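The Table Comes First

Jun 17, 2025

My friend Shanthi Bandara has a rule about kitchens, and I've been borrowing it since January. Before you touch the sink or the stove or that drawer full of takeout menus, you clear the table. Everything else can wait its turn. I used to start with the dishes and run out of steam, and then the table would sit there under the mail and the library books for another week – you probably know how that goes!

So now I do it every night, more or less. It takes me eight minutes if I don't stop to read the catalogs (I nearly always stop to read the catalogs). Mail goes in the basket, cups go over to the counter, and whatever belongs to the kids goes on the stairs.

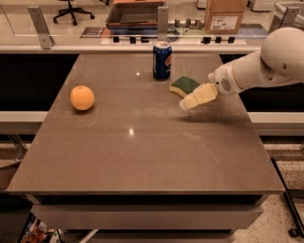

A shiny tabletop is a lovely thing and also a bit of a tattletale. Once the piles are gone you notice every mark on it, and I've learned to leave the wiping for the very end. When it's down to an orange, a Pepsi can and the sponge, I know I'm nearly there. The smudges down toward the right are the kind I go over twice, with the yellow side only, please, as the green scrubby side is much too rough for a glossy finish. I use warm water and one small drop of soap, then an old dish towel to dry.

Bernice Dogbe asked me last time what I do about sticky rings. A damp cloth left on them while you make your tea, mostly.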